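November, half past 4

Home with flour in my hair and I don't care, what a lovely afternoon! I'd been looking forward to the baking session all week and it was even better than I'd hoped. We did the long-rise loaf from the Ndlovu book, the one I keep going on about, and I finally got to try it with a proper big bowl instead of my mixing jug at home.

Sang Triệu had brought the flour, a sack of Cluten strong white, and weighed mine out at 518 grams. The recipe wants a bit less but he'd already tipped it in, so I added a splash more water and hoped. It came together beautifully -- sticky at first, then all at once smooth and bouncy, and I could have gone on kneading it for an hour. I forgot the salt until quite late on and had to work it in afterwards, so there may be a salty corner. We'll see.

Then the covering, which I have always been hopeless at. My cling film at home sticks to itself, to me, to the drawer, to anything except a bowl. Sang says metal is the worst for it and you should wipe the rim dry before you start, then lay the sheet over the middle and leave plenty hanging over. Pull it too tight and it pings off the far side. I must have used enough for four bowls before I got the knack, but I got it! I was so pleased I did another one straight away just to prove it (and then took it off again, what a waste).

We had a long chat about tea towels as well. He likes a damp one, and his gran never used anything else, but mine always dries out and leaves a crust on the dough. Film for me from now on. I might try one of those stretchy covers from Gikdale if they still sell them in the big size.

Other things to remember:
Warm the oven at 7 tomorrow, dough out of the fridge before that.
Get more yeast, I'm down to 2 sachets.
Give Sang his scraper back.
Look up the seeded version, page with the jam on it.
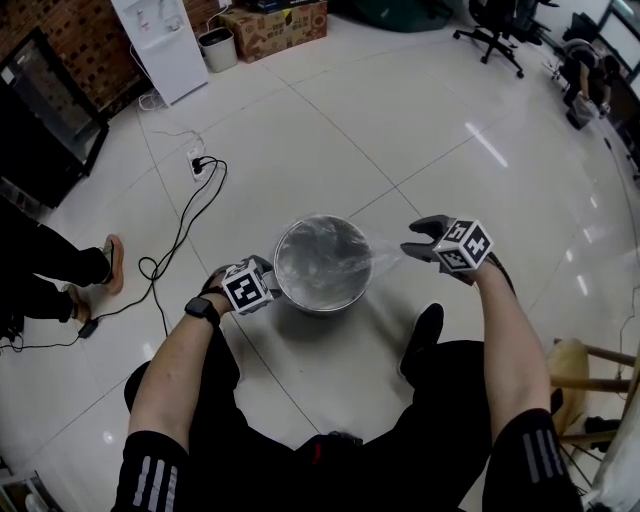
Alik Baking Club -- members' diary pages

Round steel bowl down on the white tiles, clear film over the top and a good loose bit trailing off the right-hand side. I do like how the light bounces off it! I want one of these bowls for my own kitchen now, wide enough to get both hands in. Mum's asked for a loaf and so has next door, so it'll be a busy morning, and I still need to find the big bread tin. I think it's under the stairs with the jam jars.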